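Basket or Bag? Packing Fruit and Vegetables for a Short Trip Home
Student project report, Everyday Materials unit
20 May 2026

Why we picked this

The greengrocer at Greltholm gives shoppers a choice at the counter: borrow a rigid basket and bring it back, or take a clear plastic bag. The poster beside the till says the basket "keeps produce at its best". We doubted that. Posters say a lot of things, and this one gives no source. Our project looked at how easy each one is to pack, how much you can see once it's packed, and whether the basket deserves its reputation.

What we packed

We kept to a small shop for one household. The pink basket took the longer and firmer things, such as a red pepper and a cucumber. The clear bag took a lemon and some small round fruit. We put both on a patterned tablecloth so the work area would look more like a kitchen than a lab bench, though we can't claim the cloth changed any result.

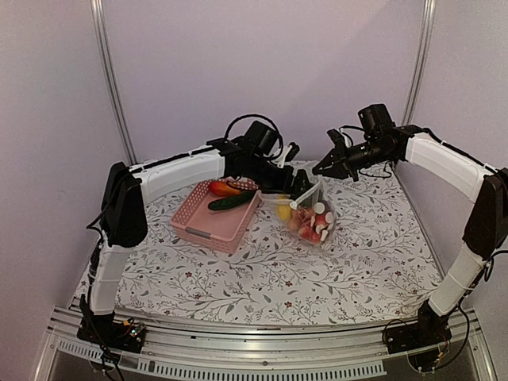 Does it matter which things go in first?
It matters a lot in the bag and only a little in the basket. The basket has a flat base, so a cucumber stays more or less where it's laid. In a bag everything slides to the lowest point, and whatever went in first carries the weight of the rest.

The bag

We expected the bag to lose on every count. It didn't. It weighs next to nothing, it folds away, and you can check what's in it without opening it. Its weak point is the mouth, which flops shut as soon as you let go. Anything wide or round has to be guided in while the sides are held apart, and one hand is not enough for that. We also tried it with a single larger item, red with big white spots, to see how the plastic sat against it.
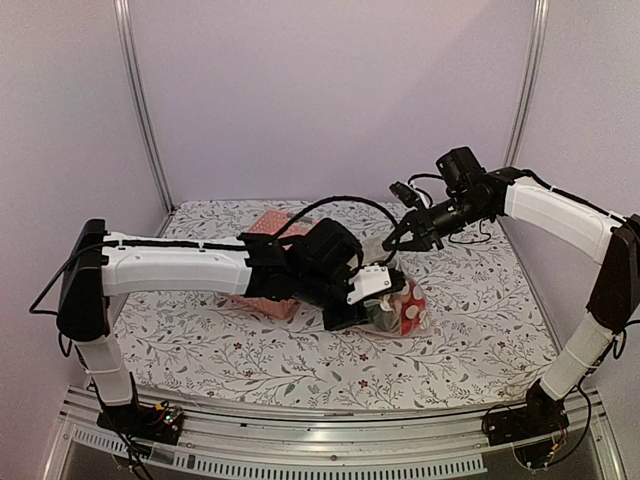 Min thought we were being too hard on the bag, and argued that a paper one would have the same trouble with its opening and you couldn't see through it either. That's fair. We didn't test paper, so this report can't say.

The basket

The rim stays open and there's a grip at each end. Strawberries can go in beside cucumbers and a mango without anything needing to be held up. The holes in the sides are supposed to let air through, and the supplier's leaflet from Vuvham makes a good deal of this. We have no evidence either way. Our trial was about packing, and a proper storage test would need days and a colour chart for judging ripeness.

What we did notice is that a full basket hides its lower layer. With strawberries filling one half, you'd have to shift some to find out what was underneath.
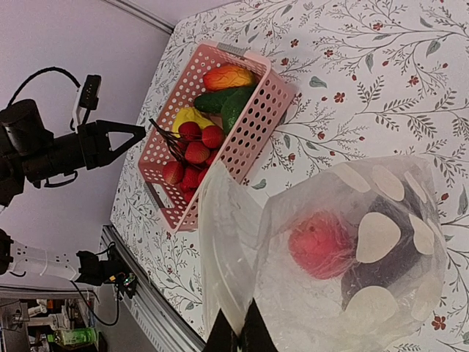 Problems with our method

We set a limit of 60 seconds for each packing round, and it was a poor choice. It rewarded speed, and a person packing fruit they have paid for would probably slow down at the strawberries. We also ran only 3 rounds with each container, so one clumsy round could swing the whole comparison. The Hidthorpe group has offered to repeat the test in November with a paper bag included. Until then, we would treat the poster's claim as advertising.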